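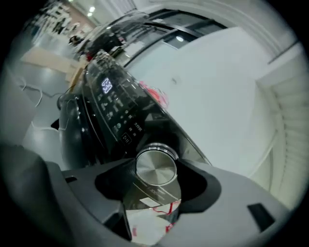 Starkora Outerwear Care Notes is a text collection on the storage, cleaning and repair of wool coats, sheepskin jackets and fur trim. The notes were written at the Grendevville workshop and edited at the Sondton store. They cover finished garments only; raw hides are out of scope. Sheen is graded on a four-step scale, from matte to glossy, and the top grade means a surface that throws back bright white highlights under a ceiling light, as the black shell of a kitchen appliance does. Most waxed leathers fall one grade lower.

Print this page
E-mail this page

## Contents

The set holds 900 notes in 13 files, one file per garment type. Each note has 4 fields: `garment`, `material`, `fault`, `treatment`. Text is UTF-8, one note per line. Blank fields are left blank.

## Known limits

About 100 notes on shearling use the older Chauhan size codes. These were not converted. Lining repairs are thin before the May update.

## Use

Free for in-store training and catalog work. Keep the file names unchanged when passing on copies.

Print | E-mail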